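Gripper comparison, second progress report to Terwood
Period: January

In this period we compared two sets of fingers on the same arms. The first set is the standard finger from Malinowski, and the second is the longer one with a thin tip, which we ordered in the autumn. The task is always the same: take small garden tools one by one and put them in a white container. We chose these tools because the handles are round and the heads are heavy on one side, so the tool turns easily in the grip.

We made 705 picks from the 2,000 that are in the plan. The delay comes mostly from the wrist camera calibration, which we had to repeat after the cable was changed.

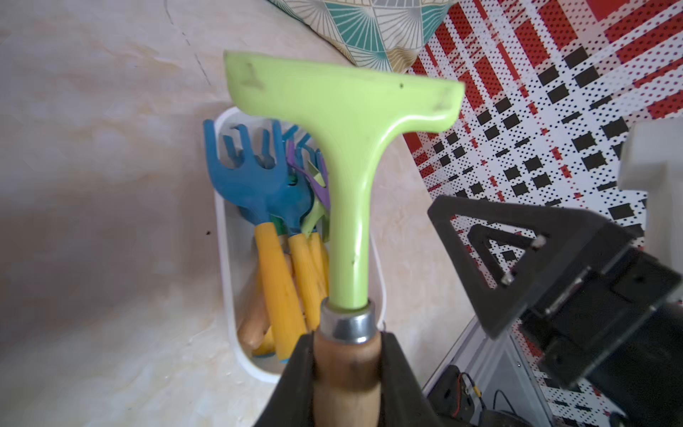

Wrist camera: a green tool held by its wooden handle.

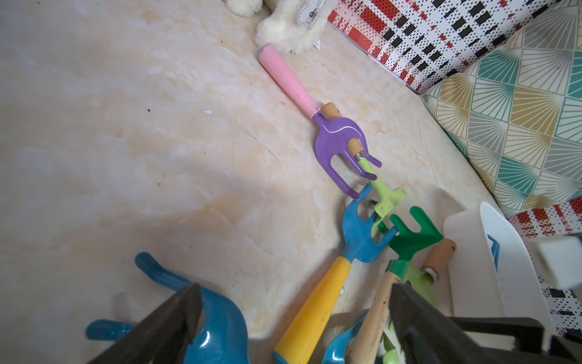
Nadiia Semeniuk
Project engineer, Gurkano

With the thin tip the fingers go better between tools that lie over each other. The standard finger pushed the neighbor tool away in 34 picks, and these we count as failed. On the other hand, the thin tip bends a little when the handle is thick, and then the tool hangs crooked over the container.

Esben Norðdahl has written a new closing speed for the controller. It is tested only on wooden handles so far. Plastic handles come next, together with the remaining picks.

We ask Terwood to accept that the final table of results is delivered one month later than agreed. The budget does not change. The spare fingers are paid already from the first part of the grant.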